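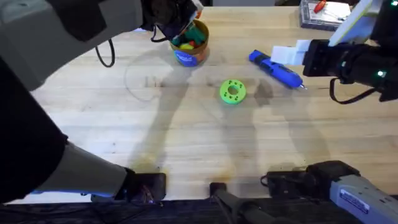 Wallow (arm pair)

Wallow is the name of a two-armed benchtop robot built and rebuilt in our shared workshop on Kavanagh Street. I started this page because people kept asking me the same things over the sink, and I've been adding to it ever since, so forgive the bits that read like me talking. If you've worked on the arms and know better than I do, please edit. Cathal Doherty did most of the mechanical work, Aidan Tully did the wiring and the software, and I print things and tidy up (some of the time).

Contents
1 Name
2 History
3 The arms
4 Fingers
5 The bench
6 Running it
7 Known problems
8 See also

Name

The first version had motors that were far too weak for the arms they were carrying. You'd ask it to lift and it would sink slowly onto the bench and stay there, like a hippo. Aidan wrote WALLOW on a bit of masking tape and stuck it on the power supply. The motors were replaced ages ago and the tape is still there. Older notes in the binder call the project Selosov, after the folder name on Cathal's laptop, and you'll still find that spelling in the config files. Don't rename those, the startup script looks for them!

History

Cathal built one arm at home first, on the end of his kitchen counter, and brought it in when his family wanted the counter back. It sat on a shelf for most of a winter. Aidan got interested in the joint controllers, then decided that one arm was no fun on its own because it can't hold a thing still and work on it as well, and so we built another. The second arm took us 13 evenings, a lot less than the first, mainly thanks to Cathal having written down every bolt length the first time through. That list is in the binder too, under a coffee stain.

We had a long argument over whether the arms should face each other or stand side by side. Side by side won. I wanted them facing and I still think it would look better, but I'll admit it's much easier to drive them when left is left and right is right.

The arms

Each arm is a chain of powered joints with printed covers and brackets between them, ending in a wrist and a two-fingered gripper. Nothing in them is exotic. The covers come off with a hex key, and the screws for the forearm cover are shorter than the ones for the upper cover, so keep them in separate lids. If you put a long one in the forearm it will bottom out on the motor housing and you'll think you've stripped something.

Cables run along the outside. We tried feeding them through the middle and it was lovely to look at for one weekend, and then a connector let go inside the elbow and we had the whole arm apart to reach it. So now they hang in loops. Leave enough slack for the wrist to turn all the way both ways, then leave a bit more.

Fingers

This is my part of the build, so it's the longest section. Sorry.

The fingers are printed in orange flexible filament with a ribbed, open pattern, and they take a hard white tip. The idea is that the finger gives way when it meets something and curls around it a little, while the tip stays firm enough to pinch. I went through a whole stack of rib patterns. Too open and the finger flops sideways. Too tight and you may as well have printed a ruler.

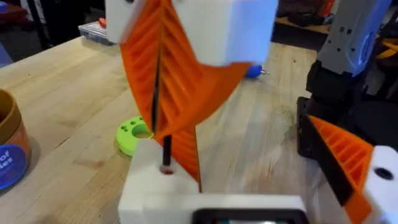 The flexible filament is fussy stuff. Dry it overnight, print it slowly, and turn the retraction right down or you'll get whiskers between the ribs. I run the nozzle at 230 degrees on the old Roltari printer, the one by the window. The newer printer ought to be better at it and isn't. Fingers off that one have come out with weak layers every time I've tried, and I've stopped trying.

White tips are ordinary rigid plastic and print on anything. They take 20 minutes or so less if you do them as a batch with the brim shared, but check the holes afterwards with a drill bit twisted between your fingers – the bottom edge always squishes in a touch and the pin won't seat. Spares live in the margarine tub. When you take the last one, print more.

The bench

Wallow lives on the butcher-block bench, with its mounts at the front edge. Check that the clamps are tight before you power up. They creep. Aidan wanted to bolt straight through the top and was voted down by everyone who uses that bench for something else.

The wood has picked up its share of marks and I've given up sanding them out. Please don't oil the top, though. Oil gets on the fingertips and then nothing grips. 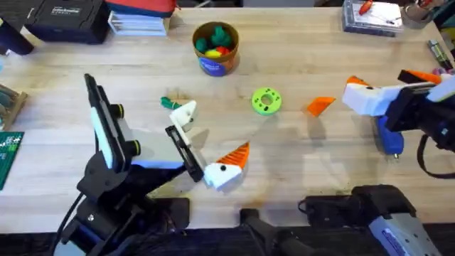
Photo: Cathal Doherty, Aug 20, 2024. Free to reuse with credit.

For practice pieces we use whatever is lying about: printed discs, small tools, a tub of plastic toy bits. The lime-green disc is a favourite with beginners. It lies flat, so you have to work out how to get a fingertip under it or go for the edge, and it's light enough that a clumsy grab just sends it sliding. The handheld tools are harder. They're heavy at one end, they roll, and they punish you for picking them up in the wrong spot.

Running it

Power supply first, then the controller, then the laptop. Hold the arms up by the forearms when you switch on, one person per arm if you can manage it, and let go only after the joints have stiffened. There are 3 speed settings. Use the slowest until you've had an evening on it, and go back to the slowest whenever you change fingers.

The stop button is the red one on the lead. Keep it in your lap.

To shut down, bring both arms low over the bench before cutting the power. If they drop from height they land on the wrists, and Cathal will want a word.

Known problems

The left wrist drifts after a long session. Aidan thinks it's the calibration and I think it's a tired gear, and we've each got a fix planned for September. In the meantime, re-zero it when you stop for tea.

The two grippers can reach each other. The software has a limit for this, but it was set for the old fingers, which were shorter. Watch the tips when both arms are working near the middle.

Fingers go limp if they're left clamped shut overnight. Park them open.

See also

Drying filament in the food dehydrator (ask before using it, people do dry food in it)
Roltari printer, settings by material
Kavanagh Street bench bookings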